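Subject: Re: [ellery-walks] The old parish boundary, east side
From: Elżbieta Baran
Date: 31 Jul 2019

Hello everyone,
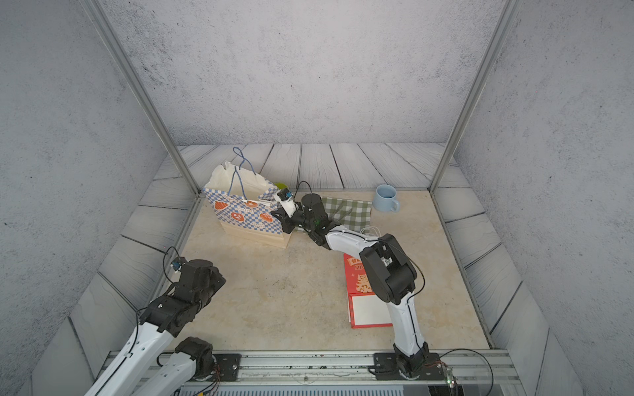 I finally got out to do the eastern stretch with Dezső, and I have to report straight away because it was such a good day. We found three boundary stones. Three! I had been hoping for one.

Oda Eide wrote:

> I've been through the 1840s tithe map again and I'm fairly sure the line
> leaves the lane at Tridlow and follows the brook, not the hedge as we've
> all been saying. There are four stones marked between the ford and the
> top of Lesilden Wood. I walked a bit of it years ago and found nothing
> but nettles, so don't get your hopes up. If anyone goes, could you look
> at whether the ditch is on the Ellery side or the Tridlow side of the
> bank? It makes a difference to which parish did the digging.
>
> Also, does anybody know what "Flonis" means on the map? It's written
> across two fields near the ford.

Oda, you were right about the brook. We started at the ford and kept to the north bank, and the first stone is only a few minutes along, leaning hard against an alder and green all over. Dezső walked straight past it. I only stopped to do my bootlace up, put my hand out to steady myself and there it was under my palm. It has an E on one face, quite deep, and a T on the other that you can feel better than you can see.

The second is out in the open where the brook bends away from the old sheepwash. It's much shorter, barely to my knee, and the top has been knocked off at some point. No letters that we could make out, but the stone is the same coarse, yellowish stuff as the first.

Then a long stretch of nothing. The nettles are every bit as bad as you said (long trousers, please, whoever goes next). We lost the bank altogether for a field and a half and picked it up again at the bottom corner of the wood, and I was so pleased to see it that I forgot to look for the ditch. Dezső did remember, bless him. It's on the Tridlow side, clearly so, for the whole length of the wood. So if the rule holds that you dig on your own land and throw the soil up to your side, this is a Tridlow bank. I'd love somebody who knows more than I do to tell me whether that rule really does hold for parish banks or whether it's only for private hedges.

The third stone is at the top of the wood, just inside the fence, and it's a beauty. Nearly upright, letters crisp on both sides, and a small cross cut in the top that neither of us has seen on any of the western ones. Has anyone? Renata, you have the notes from the Ellery Common end, could you have a look through them?

That leaves one of Oda's four missing. By the map it ought to be in that field and a half where we lost the bank, and my guess is it was pulled out when the hedge went. It may well be in somebody's garden wall. Farmers did like a ready-made gatepost, too, so I'm going to start looking harder at gateposts.

On Flonis: I asked Khoa Tô, who has been transcribing the churchwardens' accounts, and he found it spelt "Flawnes" in one place and "Flonnis" in another. In both cases it's a payment for mending a gate. He thinks it could be a family name that stuck to the land, but he's only got as far as page 453 and there's a lot more to come. I find it wonderful that two soggy fields have kept a name that long — I shall call them that from now on.

Practical bits. The whole stretch took us some 11 furlongs by Dezső's reckoning, and he does insist on furlongs. There's room for two cars by the ford. The stile into the wood is rotten on the far step, so go over at the post end. The path through the wood is a proper right of way, but the brook side isn't marked as one, and we had asked at the farm first. They were very nice and would like a ring beforehand if anyone else is coming.

I'd like to go back in October when the nettles have died down and have a proper search for number four. Who's in? If we're enough people we could spread out across the field and work up it in a line. Renata has already said she'll bring soup.

I've got rubbings of the first and third stones if anybody wants to see them. The one of the cross came out better than I dared hope.

All the best,
Elżbieta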